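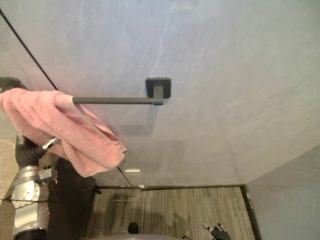
文、图说：Alina Dumitrescu
Pristimden 住宿部 客房陈设与布草管理主管

客房浴室陈设图集：毛巾与毛巾杆

本图集由 Pristimden 住宿部编制，供各楼层客房服务人员、新入职员工及合作单位参阅。图集所涉范围限于浴室内毛巾的悬挂、折叠与更换，以及毛巾杆和邻近墙面的日常养护。床品、浴袍及地巾另有图集，不在此处重复。

四月起，本部对浴室陈设作统一调整。原先各楼层沿用的做法不尽相同，有的将毛巾叠成方块置于台面，有的卷放于篮中，亦有的悬挂于杆上。调整之后，面巾与中号毛巾一律上杆，浴巾仍置于架上。此次调整涉及客房 523 间，由住宿部与布草房共同执行，工程部 Bogdan Văduva 负责毛巾杆的检查与紧固。

一、毛巾杆与墙面

浴室毛巾杆采用深色哑光表面，横杆平直，以方形底座固定于墙上。浅灰蓝色的墙面与深色横杆对比分明，杆上是否有水渍、皂渍或纤维残留，在正常照明下即可辨认。客房服务人员进入浴室后，应先看杆，再取巾。

清洁横杆时使用微湿软布，由一端向另一端单向擦拭，随后以干布复擦一遍。底座四周与墙面相接之处容易积灰，应以布角沿边缘带过。哑光表面不得使用钢丝球、去污粉或含蜡制剂。含蜡制剂会在杆上留下发亮的斑块，事后极难去除，三层曾有两支横杆因此更换。

墙面本身带有深浅不一的纹理，部分位置颜色偏浅，属饰面原貌，不必反复擦拭。确有污痕时，先以清水试擦，无效者登记报修，不得自行使用漂白类产品。

横杆如有松动，应立即停止悬挂，在房态表备注栏内写明房号与松动一侧，交当班领班。紧固工作由工程部完成，客房服务人员不自行拆装底座。

二、毛巾的选用

现行中号毛巾由 Leseo 供应，毛圈织造，以粉色为主，另备白色与浅灰两色。粉色用于标准客房，白色用于套房，浅灰用于公共区域的洗手间。同一间浴室内不得混用两种颜色，临时短缺时应整套替换。

选用粉色一事，曾在部门内有过讨论。布草房负责人 Aurelia Matei 认为，浅色墙面与白色毛巾相配过于清冷，而深色毛巾洗涤数次后容易发旧，偏柔和的粉色较为适中。试用期间各楼层反馈平稳，遂予沿用。

新到毛巾须先行水洗一次方可入房。首次洗涤不加柔顺剂，以免影响吸水。每批次洗涤之后，布草房抽检毛圈有无抽丝、边缘有无脱线，抽检不合格者转为清洁用布，并在边角剪口，防止误送回客房。本年度首批入库共 3564 条，编号自左下角织标起，按楼层分配。

三、悬挂与垂落
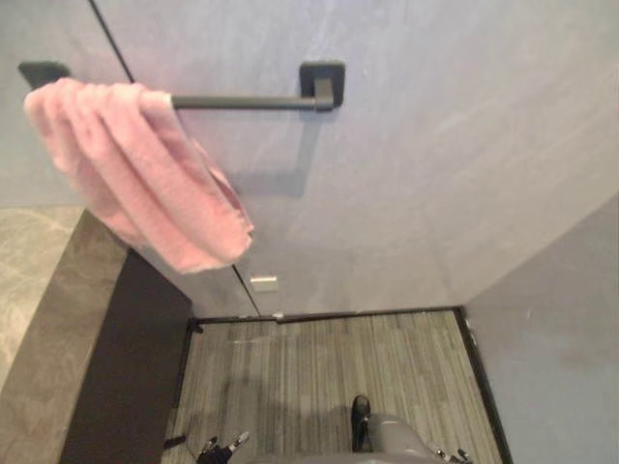

毛巾上杆之后的形态，是本部检查中意见最多的一项。过去的要求过于细密，规定折边须与横杆平行，下沿须与地面平行，服务人员为此往往要反复调整，房间用时随之增加。修订后的做法分为两种情形。客人入住之前，毛巾纵向对折，居中搭于横杆，前后长度相近。客人入住期间，凡客人自行搭放且表示继续使用的毛巾，形态可如图中这条对折后搭在横杆左端、褶皱松散、下垂一角略向右斜的粉色毛巾，服务人员仅须确认其搭放稳妥，没有滑落之虞，不必重新整形。毛巾堆叠过厚者，可轻轻展开，使空气流通，便于晾干。

搭放位置以横杆中段为宜。毛巾过于靠近底座时，布料会聚拢在一处，干燥较慢，底座也被遮住，不便查看。整理空房时请一律移回中段。

毛巾不得搭在淋浴间的门沿、水龙头或台沿上。浴室内设有石材台面的房间，台面应保持干燥，不放置用过的毛巾，亦不作临时堆放布草之用。石材表面若有水迹，以干布吸除，再以软布抹平，酸性清洁剂一概禁用。

四、更换与回收

布草更换时间为上午，延至下午 2 时仍未进入的房间，由领班致电客人，另约时间。续住客人的毛巾，依照客人意愿更换。仍挂在杆上者视为继续使用，置于地面或浴缸内者视为需要更换。此项说明已印于浴室卡片，中英文并列。

回收的毛巾不得与床单同袋。带有化妆品、染发剂或药膏痕迹的毛巾应单独装袋，袋口系黄色标签，由布草房先作预处理。Tsuji 洗涤中心每日两次到店收取，第一趟在早餐结束之后，第二趟在傍晚。错过第二趟的布草存放于负一层通风间，不得滞留在楼层工作间过夜。

回收时应将毛巾完全展开，抖落其中夹带的物品。近来布草房在待洗毛巾中发现过耳环、隐形眼镜盒与房卡，均已登记并联系客人。拾得物品由楼层领班签收，送交前台保管，保存期限依照本部失物管理规定执行。

五、巡查要点

楼层巡查由 Safta Vasiliu 负责，每月抽查 14 间，结果张贴于各楼层工作间。巡查时查看的内容包括横杆是否洁净，底座是否稳固，毛巾颜色是否一致，搭放是否稳妥，墙面及墙角接缝处有无霉点。接缝处一旦出现深色斑点，应连同房号一并报工程部，由工程部判断是否需要重新打胶。

上月巡查情况大致良好。需要改进之处集中于两方面：一是横杆背面清洁不足，手指触及时仍有粉尘；二是个别房间所挂毛巾边缘脱线而未撤换。请各楼层在交接班时予以提醒。

浴室照明偏暗的房间，巡查时应开启镜前灯，必要时使用手电。墙角与地面交接处光线最弱，水垢和毛发多积于此，擦拭墙面之后应再查看一次地面。

六、相关资料

横杆的养护周期与配件编号，见 Erkell 配件手册，手册存放于工程部值班室，各楼层领班可借阅，当日归还。布草报损单、抽检记录表及黄色标签，向布草房领取。

本图集英文版由 Greer Tosh 校订，供合作单位使用。中英文表述如有出入，以中文为准。对图集内容有修改意见者，请以书面形式送交住宿部办公室，注明楼层与联系方式。

浴袍与地巾图集正在编排之中，完成后将于同一栏目发布。

Pristimden 住宿部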